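# How a robot club teaches an arm to pick up a cup

Picking up a cup is easy for you. You look at it, your hand goes out, and your fingers close. You don't have to think about where your elbow is.

A robot arm has to be told all of that. At the Hustach after-school robot club, the children in the older group spend a whole term on it. They call their project Loltitz, which was the name of the first team's hamster.

## Starting on a screen

The club does most of its work in a simulation. A simulation is a bit like a computer game. The arm, the cup and the kitchen are all drawn by the computer, and the computer also works out what would happen if the arm bumped into something. If a bottle is knocked over, it falls. If the arm lets go of a cup too high up, the cup drops.

There are good reasons to start this way. A real arm is heavy and costs a lot of money. In a simulation you can crash it into the worktop, press reset and have another go. You can also do the same thing many times over. Last term one team ran their program 2000 times and most of the runs happened while they were at home having tea.

## Joints and fingers

Your arm bends at the shoulder, the elbow and the wrist. A robot arm has joints as well, and each one has a motor. To move the hand to a new place, several joints usually have to turn together.

At the end of the arm is the gripper. This is the robot's hand. The one the club uses has two fingers, and they can do two things: open and close. It has no thumb and it can't wiggle one finger by itself. 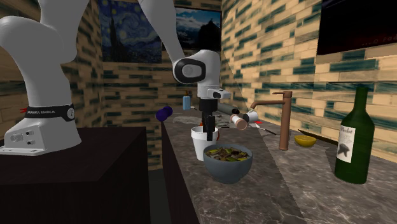 So the team has to choose how the fingers will come at the cup. Lionel Oakley, who runs the club, asks everyone to try it first with their own finger and thumb. Some children pinch the rim from above. Others go round the outside from the side. Both ways can work, but going in from above is often easier when there are lots of other things on the worktop. The arm doesn't need to squeeze between a bowl and a bottle to get there.

## Writing the steps

The children write the steps on paper before they touch the computer. A first try often looks like this:

1. Go to the cup.
2. Pick it up.

Then they read it out, and somebody else pretends to be the robot and does only what the words say. The list soon gets longer:

1. Open the fingers.
2. Move until the gripper is above the cup.
3. Point the fingers straight down.
4. Go down slowly.
5. Stop when the fingers are level with the top part of the cup.
6. Close the fingers.
7. Go up slowly.

Step 1 is the one people forget. Reece Bunting's team forgot it in October, and their gripper came down with its fingers shut and pushed the cup over. They fixed it in a minute, once they had spent half an hour looking for the mistake in step 5.

## How hard to squeeze

A foam cup is light and soft. If the fingers press too hard, a real one will bend or crack. If they press too gently, it slips out. The team picks a number for the squeeze, runs the program, and changes the number a little each time. They write every number in a notebook called the Dauda book, with a tick or a cross next to it.

## Moving things about

When the program works, Lionel moves the cup. He might also turn a bowl round or put a bottle somewhere new. If the program only works with the cup in one exact spot, the team has more to do.

Each team gets 300 points at the start of the Fandness challenge, which is held at the end of term. They lose 8 points each time the arm knocks something it wasn't meant to touch. Picking up the cup without touching anything else means they keep the lot.

## Try it at home

You need a friend, a plastic cup and a few things that won't break. Put them on a table. Your friend is the robot and may use only one finger and one thumb. Write your steps, read them out one at a time, and don't help by pointing. Then swap places, move the cup and use the same list again.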